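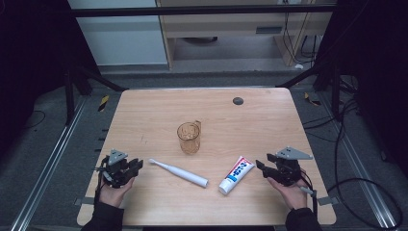 漱口杯这种东西，很少有人认真买。牙刷要挑刷毛，牙膏要挑口味，杯子多半是家里剩下什么用什么。我的看法是，三样东西里最该花心思的恰恰是杯子，而且最好用透明玻璃的，带把手。

先说透明。我以前用过一只深色的塑料杯，买的时候觉得耐脏。用了几个月，有一天伸手进去擦，杯底一圈滑腻腻的东西，看不见，摸得着。所谓耐脏，就是脏了你不知道。玻璃杯没有这个问题，水垢、牙膏沫干了以后留下的白印子，早上开灯就看得清楚，看见了自然会去洗。

反对玻璃的人主要担心打碎。我的邻居Mircea Lungu家里有两个孩子，浴室铺瓷砖，他坚持用塑料的，我觉得他做得对。家里有小孩或者老人手不稳，不必跟自己过不去。但一个成年人独居，或者两个人住，一只厚一点的玻璃杯放在台面靠里的位置，摔碎的机会并不多。我现在这只用到第14个月，杯口没有缺。

把手也有用处。早上手是湿的，还可能沾着洗面奶，光滑的直筒杯很容易脱手，有把手就能勾住。喝水用的马克杯本来就是这样设计的，拿来漱口完全可以，不需要专门去买写着“洗漱”两个字的套装。Floken的浴室四件套我看过，标价166，里面的皂液瓶和牙刷架我都用不上，杯子又没有把手。

再说一个我和多数人意见不同的地方：电动牙刷不应该插在杯子里。手动牙刷轻，斜靠着没事。电动的手柄重，插进去杯子头重脚轻，碰一下就倒，真正打碎玻璃杯的往往是这一下。手柄底部还会泡在杯底的积水里，时间长了长黑斑，很难清理。我的做法是牙刷用完冲净，甩掉水，放回充电座；没有充电座的时候就平放在一块干毛巾上，刷头悬在毛巾外面。杯子倒扣，单独放。

牙膏也一样，不进杯子。牙膏管口总会带出一点膏体，杯壁蹭上一块，干了以后要用指甲刮。平放在旁边就行，从尾端往前挤，盖子每次盖紧。有人嫌平放占地方，可是一支牙膏能占多大地方，台面上真正占地方的是那些用了一半又不肯扔的瓶子。

Begoña Vidal来我家住过几天，说我的洗漱台像旅馆，意思是东西太少。我没有觉得这是批评。她家的台面我也见过，找一根牙线要先挪开一排罐子。

要换杯子的话，先去厨房柜子里翻一翻，大多数人家里都有一只闲着的玻璃把手杯。拿出来用洗洁精洗一遍，从今天晚上开始用。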